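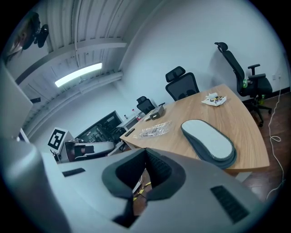
Calholm Footpath Group: Minutes, May meeting

Groups > Calholm > Footpaths > Minutes

Present: Hefin Wogan (chair), Dima Abu Hammour (notes), 11 members. The meeting opened at 7 p.m.

1. Last minutes
Approved with one correction. The stile at Ilel Lane is on the north side of the creek.

2. Creek bridge
Two deck boards have split. Rawashdeh Lumber quoted $700 for replacements, delivered to the trailhead. Agreed to accept. Hefin will ask the county whether a permit is needed for work over water.

3. Money
Balance stands at $3257 before the bridge boards. Insurance is due next month.

4. Mowing
The lower meadow path was missed twice last fall. Dima will draw up a new rota and send it out by Wednesday. Members with their own trimmers should say so by email.

5. Signs
The Cloltus Hill sign still points the wrong way. It was turned in April and has moved again. A longer bolt was suggested. 60 new trail maps have been printed and are at the library.

6. Other business
A request to allow horses on the ridge path was held over until the landowner replies.

Closed at 8:25 p.m.

Comments

R. from Mill Road: Can the bridge stay open on weekends until the boards come? It's a long way around with a stroller.

Dima: Yes, it's open. Keep to the left side going out.

walker52: The library is out of maps already.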